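Section 2. Placing and Loading the Vatus Shelf Unit 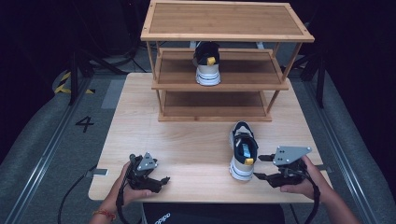
Choose the location before tightening the last screws. The floor or tabletop under the unit must be flat and firm, and the unit should stand clear of heaters and damp walls. Bamboo units are treated the same way as painted ones in this section. On a three-tier unit, such as the bamboo shoe rack with one sneaker on its middle shelf, begin loading at the bottom.

1. Set the unit in place and press down on each corner in turn. If it rocks, loosen the screws, level the unit and tighten them again.

2. Fit the felt pads (bag 1177) under the posts.

3. Load the bottom shelf first, then the middle, then the top.

4. After 2 weeks of use, check all screws with the hex key supplied.

CAUTION: Do not stand or sit on the unit. Do not drag it while loaded.

Note: Wipe shelves with a dry cloth. Let shoes dry before storing them. Standing water will stain the finish.

Spare pads and screws can be ordered from Wurport under part number 2449.

Revised 22 June 2020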